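Zestwood publishes good practice guide for collecting robot training data in family homes

HORMONT, 18th October - Zestwood is very happy to share its new guide to good practice for anyone recording hand-held gripper work in people's homes.
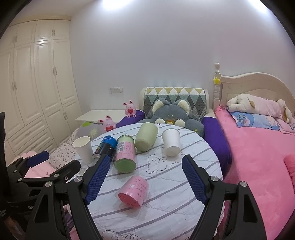 Do families have to clear their things away before a recording starts?
Families can leave a room just as they like it, and the guide asks recording crews to agree with them beforehand on anything that should stay private.

The guide runs to 39 pages and grew out of 432 home visits, and we owe a big thank you to every household that opened its door and told us, kindly and plainly, what we could do better. It covers written consent, children's rooms, the care of grippers between visits and how long recordings may be kept. Our partners at Kaushik and Brorham have already agreed to follow it, and a first review is planned for April.

Copies are free from the Zestwood office in Hormont.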